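10 March 2024

I've been reading the Stillton method again, the one where every cloth in the house gets folded in thirds and stood on its edge in a drawer. I remain unconvinced. I tried it last July with the kitchen towels and by the second week I was back to a heap, and the heap worked fine.

My complaint is with the small stuff. A bath towel has enough body to hold a fold. A thin little cloth has its own ideas. You pick it up by the middle, it flops out on all sides, and then you have to find the corners before you can even start.
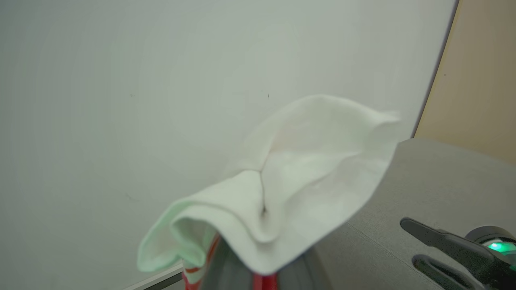

White cloth, picked up by the middle. Find me a straight edge.

The Stillton people say to smooth it flat first, pressing from the center out. Fine. That's 8 seconds a cloth if you're quick, and I own far too many cloths. The Brouwer book says to snap it in the air, and I've done that for years with no improvement except a sore wrist.

I also looked at the Surnileo folding board, which costs more than the towels it's meant to fold. No thanks.

So I'm giving it one more go, with two rules. Anything fuzzy gets folded in half and in half again, no thirds. Anything used for wiping up goes in the basket as is. If the drawer still looks neat in July I'll take some of this back.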